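3.2 Paper on the desk

Office paperwork is said to be dying, and has been for most of Trinh Trình's career. Our desk survey at Losgate logged 219 sheets in four weeks, most of them printed so that somebody could mark them.

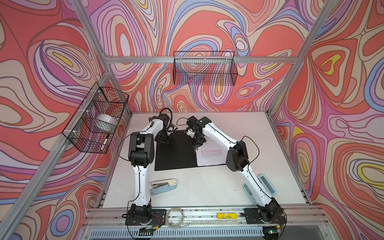

Why study single sheets and leave the piles alone?
A single sheet is usually the one being worked on; piles are mostly storage with ambitions.

Highlighting deserves its own code. Grigaitė treats it as reading — we treat it as a promise to read later.

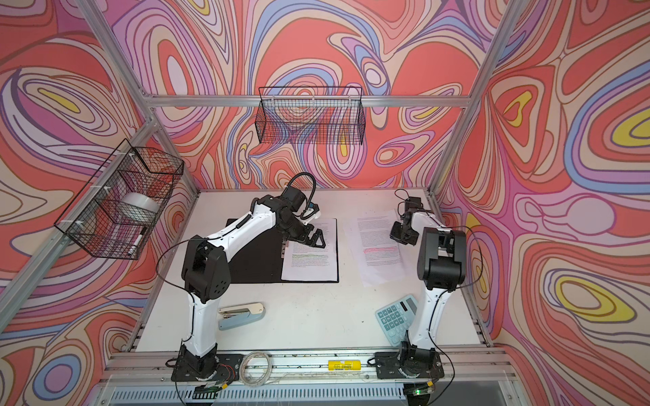 Tools were coded separately, on the grounds that a stapler will outlive any document it meets. Sheets left overlapping a mat were coded as active.

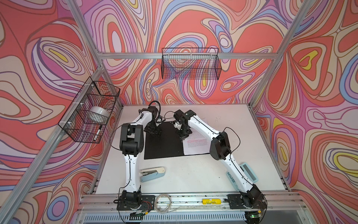

Figure 4. Printed sheet overlapping the right side of a black desk mat.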